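Print this entry | E-mail this entry
1st March - posted by Ernő Somogyi
Reading time: 2 min

Gripper fault again. Commanded close, got nothing, and the controller cheerfully reported a successful grasp of thin air. It did this twice before lunch and then behaved perfectly while Delić was watching, as is traditional.

Log says the motor current hit the limit at 55 percent of travel and the driver quietly gave up. The retry timer is set to 40 seconds, so for most of a minute the arm carries on as though it were holding something.
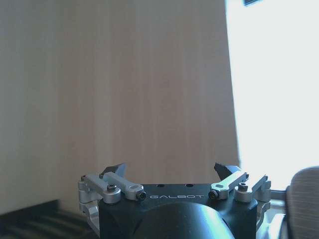
My money is on the linkage, and Delić's is on the driver firmware. Backed the arm off and parked it with the fingers open before anyone put a hand near it. I want to start with the black socket-head screws at the inner joints, one each side, and check whether either has been overtightened. If the joint binds, the current climbs and we get exactly this log.

Also, "grasp OK" must not be the default reply to a timeout. Have written to Odbridge about that, politely, on the second draft.

Arm stays locked out until the screws are checked.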